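22 October 2020

Up early and did the back room. Ettore dropped off the tubs from Gatti, 13 of them, and stayed for a coffee. I sorted the old Batska receipts first and filled two bags for recycling. My back is sore. Wiped the white table down after lunch and got the blue tub out for the cables, the one with the ribbed sides.

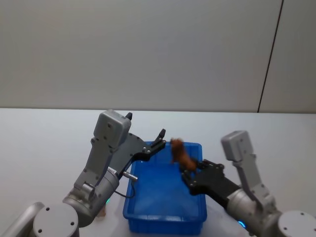
Still have the winter coats to go through, and the colour labels to find. Paid the Illach bill, $130. Soup for supper.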